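Living Room Attendant, Part-Time — Grillau Residences

Grillau operates furnished short-stay apartments and is hiring attendants for the lounge areas. Shifts start at 7 a.m. and last 5 hours. Each attendant resets the sitting rooms between guests: upholstery, cushions, side tables, waste bins, floors.

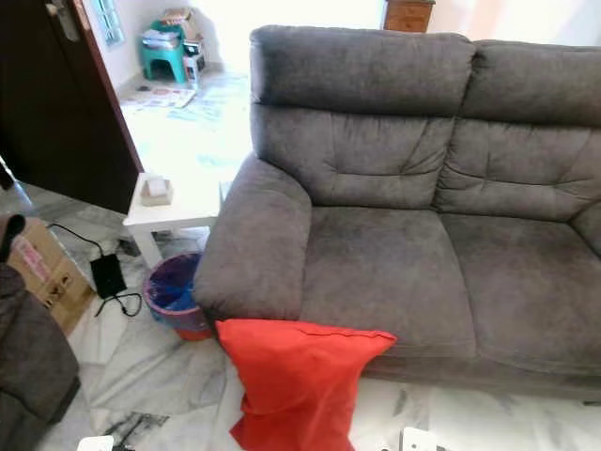

Duties include vacuuming fabric sofas, returning cushions to the seats, changing bin liners, restocking tissues and coiling stray cables. Stains are to be logged, not treated — a separate crew handles those.

Applicants must be able to kneel and to lift 60 pounds with a partner. Training is paid. Apply at the Dako Street office before the end of November.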